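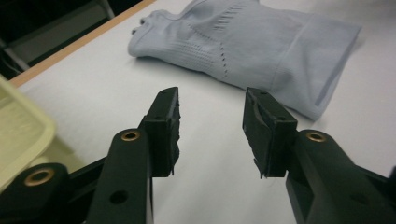
December 4, 2021
By the Saltano laundry corner

I used to fold socks the way my whole family did, by rolling the cuff of one over the other until I had a tight little ball. It looks cute in the drawer for a week and then the cuffs go slack and slide down into your shoes. So back in June I quit balling and started folding flat, and I'm never going back!

You need a clean, flat surface at a comfortable height. I like a table much better than the bed, because a mattress gives under your hands and the creases come out mushy. A pale top is great if you own mostly navy and black like I do (you can finally tell which is which). And make sure the socks are all the way dry. Thick heels fool me every time, so pinch them.

First, pair everything before you fold anything. I dump the whole basket at one end of the table and pull matches out to the other end. Anything single goes in a shoebox I call Plirkach — don't ask, it's a long story about a board game — and gets another chance next laundry day.

Now take one sock and lay it down flat. You have a choice with the heel. Most ankle socks want to lie on their side, with the heel poking out like a little elbow, and that's fine. For longer ones I turn the heel up so it faces me, and then fold it down toward the toe so it makes a neat flap. Smooth it from the cuff to the toe with the side of your hand. Don't pull! Pulling makes one sock longer than its partner and then you'll be fussing with it forever.

Put the second sock right on top of the first, toe on toe. Smooth again.

Bring the toes up toward the cuff and stop a little short of the edge. Then fold in half once more, or in thirds if they're knee socks. You should have a small packet that stands up by itself. If it flops open, you can tuck the folded end into the top of the outer cuff, just the tip of it, so nothing gets stretched.

No-shows are their own headache. I lay one inside the other, fold the toe into the heel, and call it done. They never look great.

For the drawer, stand the packets on edge in a row with the folds facing up. Mine holds 32 pairs this way, and I used to have trouble shutting it on a lot less than that. I bought 2 of the Kneath drawer dividers and they're nice, but a cut-down cereal box did the same job for months. Leave a bit of room at the end of each row so you can get your fingers in.

Wool hiking socks I only fold once, and they live on the shelf. Same with the fuzzy ones, which spring open no matter what I do to them.

Next up I'm tackling fitted sheets, wish me luck.

Contact Saltano | © 2021 Saltano | Back to top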